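The Rooms That Helmy Learns In

By Nabila Bensaid
2026-10-30

Lahcen Mansour starts most mornings by throwing out work from the day before. He runs data collection at Grimard, a small company that trains control software for robot arms, and his first job is to watch recordings and decide which ones the system should never see.

"A bad example costs more than a missing one," he says. "If the operator hesitates for four seconds over a drawer handle, the model learns to hesitate over drawer handles."

The model is called Helmy. It learns by copying. A person steers a simulated arm through a task while the software stores what the gripper's viewpoint shows and every motion command that goes with it. Each of these recordings is called a demonstration. Helmy gets 400 of them for a task before anyone tests it, and Mansour's team has 148 finished for the current one, reaching into furniture from above.

All of it happens inside Kamlow, the company's simulator. Its rooms are put together from a library of furniture shapes and surface textures, and many of the combinations look odd. Walls carry patterns that would suit the outside of a building. Colors land where no decorator would put them. 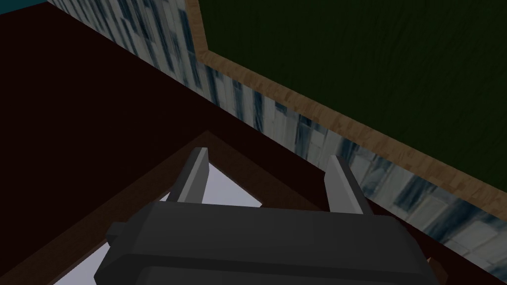

Mansour doesn't mind the decorating. An earlier version of Helmy was trained in one tidy room with white walls, and it did well there. Moved to a second room, it reached for the wrong place over and over. It had been using the corner of the wall as a landmark. Now the textures change from one session to the next, and the only things that stay the same are the arm and the task.

Operators work in blocks of 80 minutes with a hand controller. New ones tend to move in straight lines and stop at each turn, as if following a list. It takes a couple of weeks before their motion smooths out — and until then, most of what they record goes in the bin.

The hardest part to teach is the approach. From behind the gripper, depth is difficult to judge, and a dark tabletop gives few clues about how far away it is. Operators learn to read the fingers against whatever lies past them. Mansour asks them to keep a few recordings where they misjudged the distance and then corrected it, so that Helmy has something to copy when it makes the same mistake.

In November the team will try the software on a physical arm at Andness, a workshop that repairs office furniture. Mansour expects the first week to go badly. He has already blocked out time to record more demonstrations when it does.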